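Flurkwood Infusion Clinic: Questions about paying for your treatment

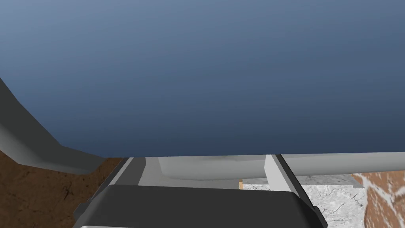
Blue surface with a grey rim, computer rendering.

Does my provincial plan pay for the infusion?
It depends of the drug. Please ask us before you book.

How much do I pay myself?
The clinic fee is $129 each visit. The drug is separate, about $466 for most patients.

Can I pay in parts?
Yes, when the total is over $1000. Simin Karimi at the front desk will prepare the plan with you.

My insurer refused. What now?
Bring us the letter. We can write to them one time at no charge.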